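Fistetard Season 2 Is Happening, Plus What We Know So Far

Friday, October 6, 2023

Quick one this week, deadline is breathing down my neck. Big news first. Fistetard got its second season. Confirmed Tuesday night on the show's own page, one line of text and a teaser that runs 50 seconds. No faces in it. Just the stairwell, the buzzing light and somebody's keys hitting the floor. I watched it way too many times.

For anyone new on the list, Fistetard is the late-night family drama that dropped on Flerari in July. Eight episodes, three sisters, one failing restaurant, a lease that nobody can find. Started slow. Then episode four came along and my inbox went crazy. The fan poll we ran after the finale pulled in 3797 votes, our biggest ever by a mile, and the winner for best scene was the soup fight. Of course it was.

What's confirmed: same writers, same lead cast, ten episodes insted of eight. Filming starts after the holidays. The restaurant set is being rebuilt on a bigger stage, so hopefully we finally get to see the upstairs apartment.

What's not confirmed: the brother. Everybody is asking about the brother. The teaser gives us nothing, the page gives us nothing. My guess is he turns up mid-season, probably at the worst possible dinner.
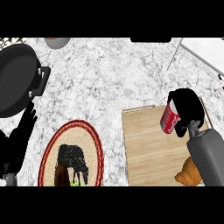 The kitchen scenes are what I want more of. Season 1 got so much out of that one cramped room, people talking over each other, doors swinging, the oldest sister refusing to turn around. Give me a big black pot on a marble counter and two people not speaking and I'm good for an hour. The finale did exactly this and I still think about the last four minutes. More of that please, less of the courtroom stuff. The courtroom stuff dragged.

Also out this week, the soundtrack. Hegazy did the score and it's finally up to stream, 14 tracks, including the piano one from the train station that everybody kept writing in about. It's track nine. It's called "Platform" and yes it's shorter than you remember. There's a vinyl too, limited to 1000 copies, and 284 were left when I checked at lunch. Don't wait on that one.

Other bits, fast:

Uminer has been pushed to next spring. No reason given. The trailer is still up so it's not dead, just late. Annoying.

Flerari is putting the Fistetard making-of online next weekend, half an hour, free for subscribers. Supposed to have the table read in it and some bloopers from the wedding episode.

Rewatch group starts again Sunday, 8 pm Eastern, episodes one and two. Same chat link as last time. If the link doesnt work hit reply and I'll send it over. No spoilers for the first-timers, we had a problem with that over the summer.

Mailbag is back next issue. Send me your season 2 theories, keep them short, and tell me if I can use your first name.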